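Chapter 10
Where Things Are Kept: An Introduction to Storage

Every office has a drawer that will not close. It holds menus, three kinds of tape, a key to something, and the one form everybody needs in February. The drawer is a storage system, and it fails in the same ways that larger and more expensive storage systems fail. It is full, it has no index, and there is exactly one of it.

Earlier chapters treated data as something that moves. We followed it from the keyboard to memory and across the network, and we spent more pages than most readers wanted on the printer. In this chapter it sits still, or is supposed to. We will look at how a small business decides what to keep, where to put it, and how to find it again after the person who named the folders has left.

Our running case is Prendau, a maker of window blinds with 89 employees and a shared folder called "New Folder (final)." Prendau keeps its orders on a server in the supply closet, next to the paper towels. Its sister company, Horner, pays for space in someone else's building and believes this means it has a backup. Both firms will have a bad week before the chapter is over. Students who used the Morelli case in Chapter 4 will recognize the type.

Three terms will come up often. Capacity is how much a device can hold. Access time is how long you wait for it to hand something back. Retention is how long you are obliged to keep a thing, a question on which the legal department and the drawer tend to disagree.

A word on arithmetic. If Prendau saves 200 megabytes of order files a day, a new drive looks bottomless on the day it is bought — and it looks that way right up to the month someone starts saving video. Problem 2 asks you to find that month. Show your work.

Before reading on, write down where your own coursework is stored at this moment. If the answer is one place, you may want to skip ahead to Section 10.4 and come back later. 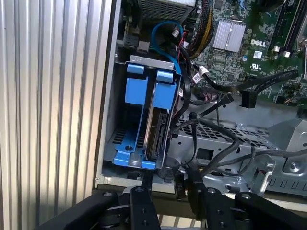

Figure 10.1 A 3.5-inch hard drive held on edge in a blue plastic bracket inside an open computer case.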